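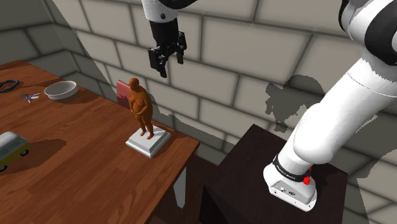 Buckley Reading Project
Second progress report, covering August through the end of the fall term
Submitted by Enda Mac Carthaigh, program lead
Sunday, December 14, 2025

The fall term went mostly to plan. The teen novel groups at Buckley and Edon both ran for the full term, and the loan collection is now in use at both sites. The parent group started late and is behind where we said it would be. Details are below, along with the request to move money between two budget lines.

Reading groups

Each group read four novels. The first was the one we described in the grant application, a verse novel told by two brothers after their father goes to prison. We picked it on the advice of the school librarians, who said their students would finish a book in verse when they would not finish other things. That held up. Most of the Edon group had read it before the first meeting, and several had gone on to the sequel, which we did not have enough copies of.

The second book did less well. It is a long family story with six narrators, and both groups complained that they lost track of who was speaking. Attendance at Edon dropped during those weeks. We cut the last discussion and moved on early to the third book, a short novel about a girl in foster care who keeps changing her name. That one produced the best talk of the term. The Buckley group argued for most of an hour over whether the grandmother should have told the truth in the first chapter, and asked to carry it over to the next week.

The fourth book was chosen by the members from a short list. They chose a ghost story. It was outside the family theme in the application, but we had left that slot open and we think it was right to let them have it.

Enrollment across the two sites was 67 at the end of the term. We had hoped for a few more at Buckley, where the meeting time runs up against the late bus. From January the Buckley group will meet at lunch.

Loan collection

The collection stands at 695 books. Most are paperbacks bought in class sets, and the rest are single copies for members who want to read further. We have lost 20 so far — mainly from the verse novel set, which is the one people pass to their friends. We plan to replace those and add copies of the sequel.

Cataloging is done in Gustov. It took longer to set up than we allowed for, and the subject headings for young adult fiction are thin, so Ciarán Ní Bhriain has been adding our own notes on difficult content. These cover drug use, violence, death of a parent and so on, in a line or two each. Parents have asked for them, and so have some of the readers.

Parent group

This was due to start in September and first met in November. The delay was ours. We could not settle on a room at Bikarley until the evening schedule there was fixed. There have been two meetings. The parents read the foster care novel and their discussion was more guarded than the teenagers' had been, with a good deal of talk about whether the book was suitable and less about the book itself. Ciarán thinks a memoir would suit them better as a next choice, and we are looking at two.

Budget

Spending on books is slightly over because of the replacements. Spending on visiting authors is well under. The author booked for October withdrew, and we did not find another in time. We ask to move half of the unspent author money to books and keep the other half for a visit in the spring. A revised budget sheet is attached.

Next term

Both teen groups will continue with four new titles. The list is not final — we want one book in translation and have not yet found one at the right length. The parent group will meet monthly at Bikarley. We will send the attendance sheets and the members' written comments with the next report.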